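Print this page | E-mail this page

Open Day at the Haddadin Workshop, Limcombe: Your Questions Answered

We get a lovely lot of letters and calls before every open day, and the same things tend to come up, so we have gathered them here in one place. Do have a read through before you ring us, though of course we are always happy to chat if your question isn't covered.

When is it, and do I need to book?

It is on the last Sunday in January, and the doors open at ten in the morning. You don't need to book for the general visit – just turn up and give your postcode at the desk – but the simulator sessions do need a (free) ticket, as the room they are held in only seats 15. Tickets go out from the desk on the day, and we would gently suggest coming for those first and having your tea afterwards.

What will I see at the demonstration?

The simulator session is the part most people come for. It is shown on the big screen in the Genstead Room and takes 40 minutes, with plenty of stopping and starting for questions. Everything in it is computer-made: the robot arm, the table, the walls, even the clock. The work itself is picking up small coloured pieces from a table, and it is far more absorbing than it sounds. You will be shown it from a viewpoint across the room and also from right down by the gripper, where the fingertip pads look enormous and a piece no bigger than your thumb becomes quite a drama.
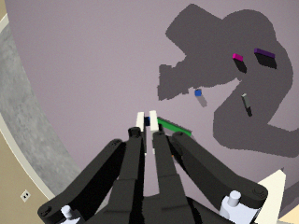 We change between the views fairly slowly, having been told last year that we were making people seasick, and you are very welcome to call out if you'd like to stay with one of them a little longer.

Why a simulated robot and not a real one?

We are asked this every single time, and it's a fair question! A simulated arm can try the same pick again and again without wearing anything out, and if it knocks into the table there is no bill to pay. It also means we can let visitors choose what happens next, which we would be much more nervous about with a real machine. The program we use is called Grullov, and it has been our everyday tool here for 4 years now.

Why are the pieces different colours?

It makes them much easier to talk about. "The purple one" is understood by everybody, from the back row to the front, whereas "the second one along" has led to some long and muddled conversations. Some of the pieces are slender and some are small and stubby, and you may like to think, as you watch, about how you would take hold of each of them if you only had two fingers to do it with.

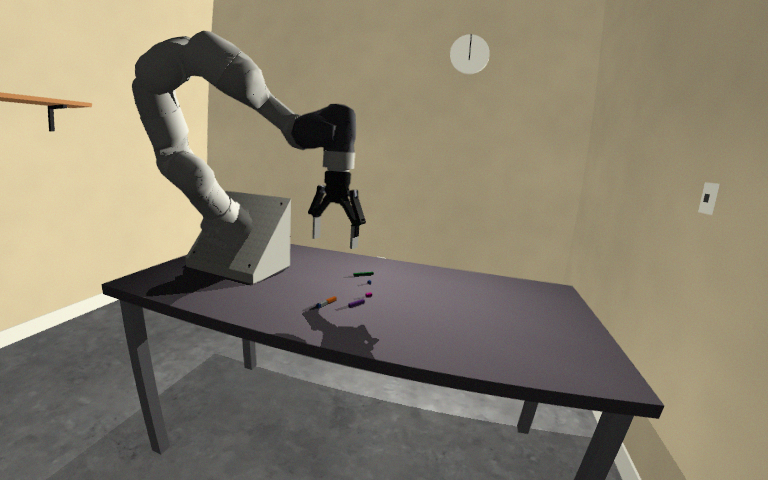
Children are often very good at this, by the way, and will happily argue over which piece ought to go first.

Is it suitable for children?

Yes, very much so. We find that those of seven and over will sit through the whole session, and younger ones are welcome to wander in and out with a grown-up. The room is dimmed a little for the screen but never fully dark.

How long should I allow for the whole visit?

If you go to a session and look round the workshop as well, 90 minutes is comfortable. Please don't feel you have to hurry away, as the tea room stays open until four o'clock and there is generally cake.

Can I get in with a wheelchair or pushchair?

You can. Everything is on the ground floor apart from the offices, which are closed that day. The side door on the car park side is the wider one, so ring the bell there and we'll come round to let you in.

May I take photographs?

Please do, including of the screen. We only ask that you switch off your flash during the session and check with other families before including them.

Related pages
Finding us: buses and parking in Limcombe
School visits to the Haddadin Workshop
A beginner's guide to Grullov
Hiring the Genstead Room
Tea room opening times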